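Why Do Forks Have Tines?

I eat with a fork every single day, and for years I never once wondered where it came from. Then one Thursday at dinner I was chasing peas around my plate and thought, wait, who came up with this thing? So I went and read all about it, and now I get to tell you!

First, the word. The pointy parts of a fork are called tines (say it so it rhymes with "lines"). Deer antlers have tines too, which I think is pretty great.

A long, long time ago, most people ate with their fingers, a spoon and a knife. Forks did exist, but they were big ones for cooking. You'd use one to hold a hunk of meat still while you cut it, or to lift it out of a boiling pot. Those early forks usually had just 2 long, straight tines.

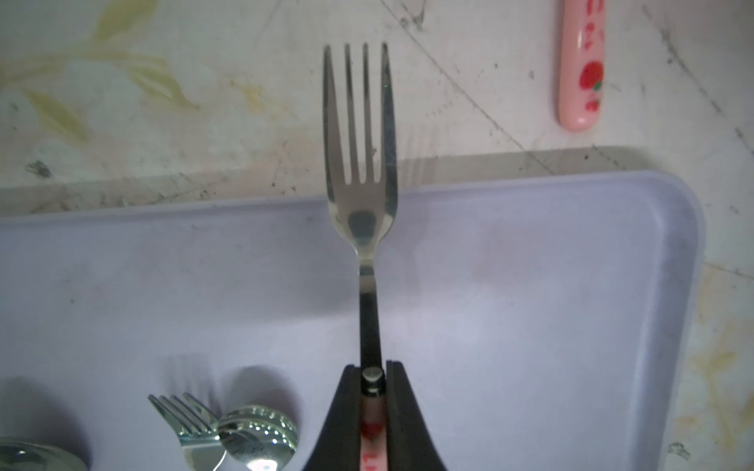
When small forks started showing up at dinner tables in Europe, lots of people laughed at them. They thought forks were fussy and silly. Why use a tool when you've got perfectly good fingers? It took hundreds of years for everybody to come around!

The two-tined kind had a problem, too. It was fine for stabbing, but try scooping up peas with it (good luck). They'd roll right through the gap. So fork makers added a third tine, and later a fourth. They also gave the fork a gentle curve, so it could scoop a little bit like a spoon.

So why not keep going? Why not a fork with 8 tines? Well, think about poking a piece of potato. Every tine has to push its way in, so more tines means more pushing. And if you squeeze lots of them close together, food gets stuck in between, and then somebody has to scrub it out. At my house that somebody is me.

Some forks have special jobs. A tiny one with two or three tines is good for pulling seafood out of a shell. A cake fork often has one extra-wide tine on the side, so you can press down and cut your slice without a knife. I tried mine on a brownie and it worked great, except for the crumbs.

Next time you have peas, try eating them with a toothpick in each hand. You'll be glad to get your fork back!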